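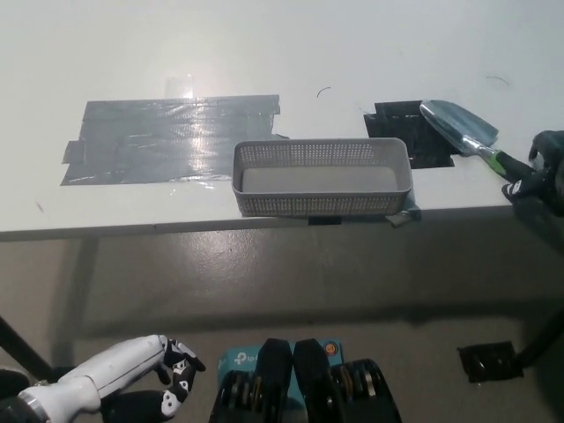 Tool in the right hand, empty basket in the middle of the table. Putting things away, or the start of it.

A thread on chores and machines. I run the back of house at a garden and hardware store in Hundville and I get asked a lot whether a robot could do my job yet. Short answer is parts of it. Longer answer follows.

We already have one machine that earns its keep. It's a Kruger floor scrubber. It does the main aisles after close, goes back to its dock and sends me a message if it gets stuck. It gets stuck on the rubber mats by the garden door and on hose ends left sticking out.

The floor is the easy chore. It's flat, it stays where it is and nothing on it needs picking up if closing staff have done their bit. If they haven't, the Kruger pushes a seed packet up and down aisle six for an hour.

Second machine is the Stolero stock scanner. It's a tall pole on wheels with cameras that reads shelf labels. We have 123 bins along the hand tool wall and on its first pass it read 107 of them properly. The rest had labels that were faded, or hidden behind a glove someone had hung in the wrong spot.

We reprinted the bad labels and it got better. So that's a chore I'd call done, with the note that a person did an afternoon of work to get it done.

Neither of those machines touches anything. Touching things is where my wages go. Returns, mostly. A customer brings back a trowel, it goes in the returns cart, and at the end of the day someone sorts the cart and puts every item back in the right bin facing the right way.

I timed myself on that once in December. A full cart took me 40 minutes, and a good part of it was untangling things. Hand rakes are the worst. They hook onto everything.

So when I look at robot hands I look at them as someone who sorts that cart. I don't care much about backflips.

First thing I look for is how it's holding the handle. A hand tool is made for a person's grip, and the weight is out past your fingers. Hold it too loosely and the blade drops. You don't notice yourself correcting for that, but you are, all day.

Second thing is the surface. A shiny blade on a white table under bright light can't be much fun for a camera. Our own display table is white laminate and I lose track of stainless tools on it myself near closing.

Third is what it's putting the tool into. Our bins are bolted to the wall. A light plastic basket on a smooth table isn't bolted to anything, and if you catch the rim on the way in it slides. Every new hire does this at least once.
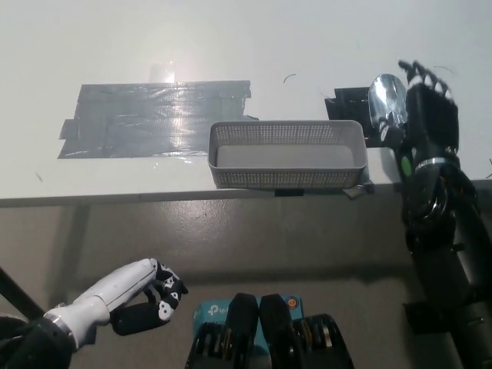 Returns carts have the same trouble at our place, they get parked any old way and people reach over them from the wrong side. I've taught summer students to move the container first, then do the putting away, so they aren't working over a drop. With the basket that close to the front edge of the table and the metal bowl of the scoop held up to the right of it, I'd want the basket slid back a bit before anything went in. A person does that without being asked, usually with the free hand. I'd like to see how a machine decides.

That's my real question about all of this, by the way. Can it pick the thing up - sure, I'll believe that. Does it tidy the work area before it starts, that's what I'd be paying for.

Someone will reply that warehouses have been doing this for years. They have, and some of it is good. Cestisport, the sporting goods place across the lot, gets its stock from a depot with picking arms. Their receiving lead told me the last big order was 2,000 items and 1,917 came right.

That's a decent number. But the 83 that were wrong were nearly all things with handles, straps or laces. Boxes came through fine. My store is handles, straps and hoses from one end to the other.

Also, the depot was built for the arms. Everything comes to them in the same grey tote at the same height. Nothing in my back room is the same height as anything else. We have a bench, two carts, a pallet that's been there since spring and a sink.

Same goes for the house. I have a dishwasher, so I've had a robot for dishes for years if you count it. It washes. I still load it, I still take the scrapings off, and I still put the ladles in the drawer at the end. The bit left over is all picking up and setting down.

Laundry's no different. Machine washes, machine dries, I fold. Folding a fitted sheet is beyond me as well so I won't hold that one against anybody.

What I'd pay for today: floors, shelf scans, and something that moves a full cart from the front to the back without clipping a customer. The first two I've got. The third one I've seen quotes for and we're not there on price.

What I'd pay for next: sorting the returns cart overnight. It can be slow. I don't need 40 minutes, it can have eight hours. It does need to not drop pruners on the floor, and it needs to leave the odd one aside for me if it isn't sure.

That last part matters more than speed. The Stolero flags what it can't read and I go look. I can work with a machine like that. The Kruger just keeps pushing the seed packet.

Couple of people have asked about jobs. We've been short one closer for most of the year and can't fill it, so in my store it would be doing work that currently gets left for the morning. I can't speak for other stores.

If you work retail or in a kitchen and have something with a gripper doing real shifts, tell me what it does and what it leaves for you. I'm most interested in the second list. Replies are open and I'll read them on my break.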